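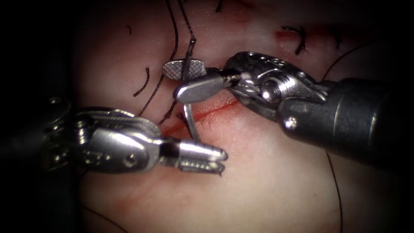 Questions About Surgery Bills

Last updated Apr 27, 2023

We read hospital bills at Gratside for people who don't trust them, and we don't trust them much either. These are the questions we get most often by phone and email. If yours isn't on the page, write to Luana Portela at the billing desk.

Can the hospital tell me the full price before my operation?

It can give you an estimate. Whether that estimate looks anything like the final bill is a separate matter. Most of the ones we see cover the facility charge and leave out the anesthesiologist, the pathologist and sometimes the surgeon. Ask in writing for a list of everyone who may bill you separately. If the answer is "it depends," ask what it depends on and write down what they say.

My hospital has an online price tool. Is it any good?

Try it and see. Gaspard Delaunay on our staff looked up the same hernia repair three times in one afternoon on a tool called Palomino and got a different total each time, depending on the order in which he filled in the insurance boxes. We'd print the page, keep it, and not plan your savings around it.

What is an itemized bill, and do I need one?

The bill that comes first is usually a summary. "Surgical supplies" on one line, a big number next to it. An itemized bill lists each charge with its code. Call and ask for it by that name. Some billing offices will say the summary is all they have - ask again, and ask for a supervisor.

What should I look for once I have it?

Start with dates. Charges for a day when you were already home are more common than you'd think. Then look at operating room time, which is often billed in blocks, and compare it with the start and end times in your surgical record. Last, look for the same item under two names. One client had a $900 supply kit on her bill and then nearly everything in the kit listed again below it. The hospital called this standard. It took the charge off after her second letter.

How do I get the surgical record?

Through medical records, not billing. They are separate departments and seem to enjoy it. There may be a form and a small copying fee. Ask for the operative report and the anesthesia record. You want both, as the times in them don't always match.

Why is my bill higher than my neighbor's for the same operation?

Different insurance plan, different contract, different code, maybe a different building. An outpatient center and a hospital across the parking lot can charge very different amounts for the same work. We have heard many explanations for this and find few of them convincing.

I was offered a discount for paying right away. Should I take it?

Not on the day. A discount on a number you haven't checked may be no discount at all. Ask for the offer in writing with an end date, get the itemized bill, and then decide. If they say the offer is only good during this phone call, we'd let it go. In our experience it comes back.

What about medical payment cards and financing plans?

Read the part about deferred interest twice. A plan like the one Kellico sells at the front desk can be free if you pay it off in time and expensive if you miss by a day. The hospital's own payment plan is often interest-free, but you may have to ask for it.

Will disputing a bill send me to collections?

It can if you go quiet. Dispute in writing, keep a copy, and ask them to put the account on hold while they review it. Get the name of the person who agrees to that. A phone promise with no name attached isn't worth much.

Does your review always find something?

No, and be careful with any company that says so. Nemelex advertises savings on every bill, which we have trouble believing. Our own files hold 2,516 finished reviews. Some ended with large corrections, some with small ones, and plenty with us telling the client that the bill was ugly but correct.

What do you charge?

A flat $78 per bill, whatever we find. We don't take a share of the savings. Firms that do have a reason to make the savings look bigger than they are - ask how they work out the number.

Can you tell me whether I needed the surgery?

No. That is a question for a doctor, preferably a second one who won't be doing the operation. We only read the paperwork.

How do I send you my bill?

By mail or through the upload page. Please send every page, including the blank-looking ones with small print on the back. Reviews take 3 weeks, longer if the hospital is slow to send records.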